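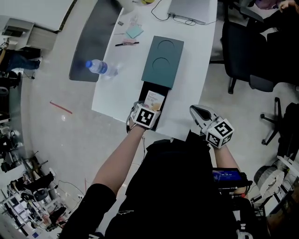

TARGATE, September

Section 4. Recording two-handed demonstrations at the desk

This section covers recording with the Rimetach hand-held grippers, from fitting the marker cubes to handing over a finished session. It replaces the old Section 4 and the two loose sheets that were taped inside the cupboard door. Calibration of the room cameras is in Section 3 and must be complete before you start. Conversion of takes into training trajectories is in Section 6.

The method is the same one used in the first round of Hetus. An operator does an ordinary desk task with the grippers, the marker cubes give the position of each hand, and the gripper cameras record what a robot would see from the same spot. No robot arm is needed at any point in this section.

4.1 Before you begin

You will need:
- one pair of Rimetach grippers, left and right, charged
- two marker cubes from the same calibrated set
- the wrist timer and its strap
- the task card for the session
- the objects listed on the card
- a lint-free cloth

Wear plain dark long sleeves if you have them. You can push a sleeve up to the elbow if it catches, but take off watches and bracelets on both arms.

Note: Cubes are calibrated as a set. A cube from another set will track without any warning and give you a hand position that is wrong by a constant amount. Check the set letter on the mount before you do anything else.

4.2 Fitting the cubes and the timer

1. Wipe every printed face with the dry cloth. Do not use alcohol. It lifts the ink at the corners of the pattern.

2. Slide the cube onto the mount until it clicks. On the right-hand gripper it belongs on the body, just behind the fingers.

3. Try to turn the cube with two fingers. If it moves at all, take it off and fit a new clip.

4. Strap the timer to the right forearm near the wrist, with the screen facing up where the room cameras can see it.

5. Route the thin cable down over the front edge of the desk. Leave enough slack to reach the far side of the work area.

6. Open and close each gripper fully, ten times. The fingers should meet along the whole length of the pads. If one pad is lifting, see 4.7.

Caution: Never hold a gripper by its cube. The mount will take the weight, but the calibration will not survive it.

4.3 Laying out the desk

The Lengyel room has the long white desk with the curved front. Work from the outside of the curve, standing. Other people may be seated farther along and there is no need to move them, provided their arms stay out of the reach area marked on the task card.

1. Place the main object for the task within easy reach of both hands. For task 2 this is the dark box with its lid on.

2. Place the other objects from the card. Their positions should vary from take to take. Do not line them up with the desk edge and do not try to repeat an earlier layout.

3. Leave the everyday items where they are. Laptops, pens, sticky notes and drink bottles are part of the setting, and the models trained on a cleared desk did noticeably worse on a used one.

4. Move open cups and anything that would break if it were knocked.

5. Check the floor on your side for cables and for the wheels of the office chairs. Push spare chairs back before you start. You will be looking at the desk and you will step on whatever is behind you.

Note: A bottle lying on its side is acceptable if the cap is on tight. It may stay in place for a take even if it sticks out past the desk edge, but keep your elbow clear of it.

4.4 Starting a session

1. Start the recorder on the station computer and wait until all streams are listed.

2. Hold both cubes up at chest height, at arm's length, and rotate each wrist slowly. Every face of each cube should register once. The operator at the station will call out any that are missing.

3. Set the wrist timer to zero and hold it toward the nearest room camera until the station confirms it.

4. Lower both hands to the start position given on the card.

5. On the call of "go", press the timer and begin.

Sessions run for 75 minutes at most, breaks included. Tracking does not get worse after that, but people do. They start moving from the shoulder instead of the wrist and the takes stop looking like the earlier ones.

4.5 Performing task 2, box and booklet

The box has a flat, rectangular lid with two circular recesses in the top. The booklet is stored in the base.

1. Steady the base with the left hand.

2. Lift the lid with the right gripper and set it down flat on the desk, just beyond the base. The recesses should face up.

3. With the left hand, take the booklet by its nearest edge and raise that edge first. Do not try to lift the whole booklet level.

4. Keep the right hand still and off to one side while the booklet comes out. It should not hover over the base, where it hides the left cube from the overhead view.

5. Lay the booklet on the desk, pause for a slow breath, then put it back.

6. Replace the lid. Press once at the centre.

7. Return both hands to the start position and stop the timer.

If you drop the booklet inside the base, carry on and pick it up again. Recoveries are useful and are labelled as such. If you drop anything on the floor, stop the take, call "scrap" and reset.

Caution: The fingers will crease a printed cover if you close them hard. Half pressure is plenty for paper. 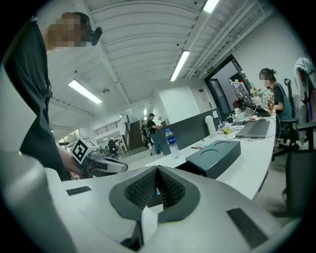
Amirhossein Shahbazi
Demonstration lead, Hetus project

4.6 Checking the gripper view

The lens on each gripper is very wide and gives a circular image with black outside it. Most of the room ends up in the recording, including the ceiling and people well back from the desk. Two things follow from this.

First, consent. Anyone who may walk through must have signed the sheet at the door, even if they are only on their way to the stairs. Faces are pixelated before a take leaves the station computer, but that step does not replace the sheet.

Second, the part you care about is small. Check the following on the first take of every session:

1. Open the last take and step to a moment when both hands are raised.

2. Confirm that both fingers of the gripper doing the filming are in view, low and in the middle, with the textured pads visible on their inner faces.

3. Look for the other hand. When it comes into view, the pattern on the cube should be sharp enough to make out the separate black squares.

4. Confirm that the desk surface is in focus from the nearest object back to at least the box.

5. Check for glare. The rectangular ceiling lights will always show in the upper part of the view. They matter only if a reflection falls on a cube face.

6. Press Accept, or Redo if any of these fail.

Note: It is normal for the gripper housing to fill the bottom of the view. Do not tilt the lens up to get rid of it. The later stages rely on the fingers sitting in the same place in every recording.

4.7 If something goes wrong

A cube drops out of tracking for more than a moment. Look for a sleeve riding over it or the other hand passing in front. If neither applies, clean the faces and repeat the rotation check in 4.4.

The timer and the recorder disagree. Scrap the take and zero the timer again. Do not try to correct the offset by hand.

A finger pad is lifting. Stop using that gripper. Pads are replaced at the bench and need to set overnight.

The cable pulls during a reach. Re-route it with more slack. A tugged cable shows up as a small jerk at the wrist and the model will learn it.

4.8 Why the procedure changed

In the first round we recorded 291 takes of the box task and had to discard 114 of them. Ute Rathjen went through the discards one at a time. The largest group were takes where the right hand stayed over the open base and blocked the left cube - this is the reason for step 4 in 4.5. The next largest had a cube that had worked loose partway through, which nobody had noticed from the station.

The rotation check would have caught the second group early. It adds very little to a session and should not be skipped, even when you have only taken the grippers off for a drink of water.

We have not yet trained on takes recorded under the new procedure, so the comparison in Section 7 still refers to the first round.

4.9 Closing the session

1. Stop the recorder and wait for the streams to finish writing.

2. Remove the cubes and put them back in their own case.

3. Put both grippers on charge with the fingers open.

4. Enter the session on the log sheet with the task number, the cube set and the names of both operators. Note any layout you think was unusual.

5. Return the box and booklet to the task shelf, lid on.

Go to Section 5 for tasks that use the second station.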